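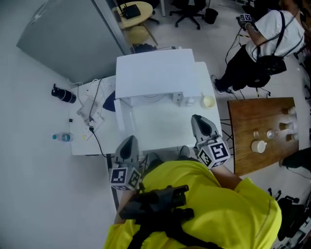
Fluveo Income Protection Planner: Review

Reviewed by Tatu Ndung'u for the Semwal Consumer Desk
Edited by Viktória Csonka
Last updated 01/08/2026

Disability income insurance replaces part of a worker's pay when illness or injury prevents that person from doing his or her job. Many employees have some coverage through work and do not know how much it would pay. The Fluveo Income Protection Planner, published by Pletar, is an online worksheet intended to answer that question and to show whether an individual policy should be considered as well.

Pletar does not sell insurance through the planner, and the version reviewed did not display quotes. Readers who want prices will need to contact an agent or an insurer separately.

How the planner works

The user begins by entering gross monthly pay, take-home pay, and regular household bills. The planner then asks for details of any group coverage offered by an employer, including the share of salary replaced, the monthly maximum, the waiting period, and the length of time benefits can be paid. Savings and paid sick leave are entered on a separate page.

The result is a month-by-month chart of expected income and expected bills. Months in which bills are higher than income are shaded. The user may change the waiting period or the benefit amount and view the effect at once.

Completing the worksheet took nearly 20 minutes with a pay stub, a benefits booklet, and a recent bank statement at hand. Without the booklet, the group coverage section cannot be finished with any accuracy. The planner allows an entry to be marked as unknown, but it then applies a standard value and labels it only in small gray type. Pletar should make that label easier to see.

Treatment of taxes

Whether benefits are taxed generally depends on who paid the premiums and how. Benefits from a plan paid for entirely by an employer are usually taxable to the employee. Benefits from a policy that the individual bought with after-tax money usually are not.

The planner handles both of these cases correctly. It is less helpful when the premium is shared. In that case the user must enter the employer's share by hand, and the help page does not explain where the figure can be found. A payroll or benefits office can normally supply it. The tax estimate should be treated as a guide only, and anyone with a complicated return should speak with a tax adviser.

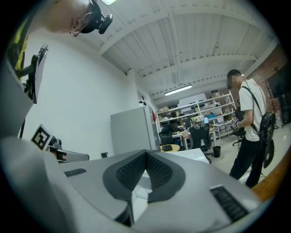

A man wearing a head-mounted camera leans over a hand-held gripper.

Definitions of disability

The strongest part of the product is its section on policy definitions. An "own occupation" policy pays when the insured person cannot perform the main duties of his or her own job. An "any occupation" policy pays only when the person cannot perform work for which he or she is reasonably suited by education, training, or experience. Some group plans begin with the first definition and change to the second after a stated period.

Fluveo asks which definition applies and whether it changes. If it does, the chart marks the month of the change and shows income both with and without continued benefits. The reviewer found this more useful than any other feature, and it is absent from the Halholm Benefit Estimator, against which the planner was compared for this review.

Partial disability receives less attention. A person who returns to work on reduced hours may be entitled to a residual or partial benefit, but the planner provides only a yes-or-no box for this and does not include the payment in the chart. Users whose policies contain a residual benefit will therefore see a larger shortfall than they may face in practice.

Waiting periods and savings

The waiting period, also called the elimination period, is the time between the start of a disability and the date on which benefits begin to build up. A longer waiting period usually lowers the premium. It also requires more savings, and the first payment may arrive some weeks after the period ends.

The planner includes this delay, although the setting is turned off when an account is first opened. With the setting off, the chart can suggest that savings will last when they will not. Users are advised to turn it on before reading any results. The savings page is otherwise clear, and it lets the user set aside an amount that should not be spent, such as money held for a child's tuition. 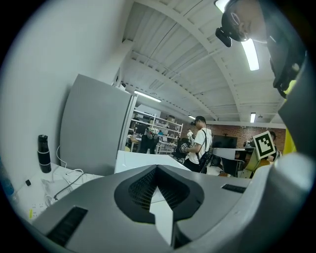
Leaning over the gripper: a person with a head-mounted device, seen from beneath.

Privacy and account settings

An account is required to save a worksheet. The planner does not ask for a Social Security number or for medical history, and a worksheet can be completed under a nickname. Saved worksheets are deleted after six months without activity. A reminder is sent by email before this happens, and the worksheet may be downloaded as a PDF at any time.

The account page offers two sharing options. A user may send a read-only link to a spouse or adviser, or may allow another person to edit. Links remain active until they are withdrawn, so it is sensible to review them when an adviser is no longer involved.

Comparison with Halholm

Halholm's estimator is shorter and may suit a reader who wants a first estimate of monthly benefits. It does not ask about household bills and cannot show how long savings would last. Its glossary, however, is better written than Fluveo's, and its printed summary is easier to read. Neither product gives adequate space to self-employed workers, whose income may vary widely from one month to the next. Fluveo accepts an average figure and makes no allowance for business expenses that continue during a disability.

Assessment

The Semwal Consumer Desk recommends the Fluveo Income Protection Planner for salaried employees who have group coverage and wish to know what it would leave unpaid. It is not recommended as the main planning tool for business owners or for workers paid largely by commission.

Pletar was sent two questions before publication, concerning the standard values and the payment delay setting. The company replied that both items were being reviewed and gave no date for changes. This page will be revised if the planner is updated.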